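Reviewers wanted for Rollis, our small and slightly obsessive comics site

Hello! I'm Hortensia Cárdenas and I've been running Rollis from my spare room in Cirnside for longer than I care to admit. We cover science fiction and fantasy comics, mostly the small press stuff, and we've got 289 reviews up so far. I'd love a few more voices, because at the moment it's me, Yhon Sánchez and a very tall pile of unread issues.

You don't need to have written for anyone before. I want people who read a lot, have opinions and can tell me why the lettering bugged them on page 13 (I will always want to hear about lettering).
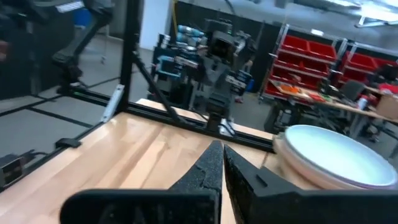
It's one review a month, 600 words or so, and you pick the title from our list. First up is the Ospina reprint series, all 26 issues, and then Pristent when it starts in February. Yhon edits everything and he's kind about it, though he does hate spoilers in the opening paragraph.

Pay is small, I'm afraid: £20 a review, plus you keep the comics.

To apply, send me a sample review of any comic you like, old or new, through the contact form. Please no star ratings!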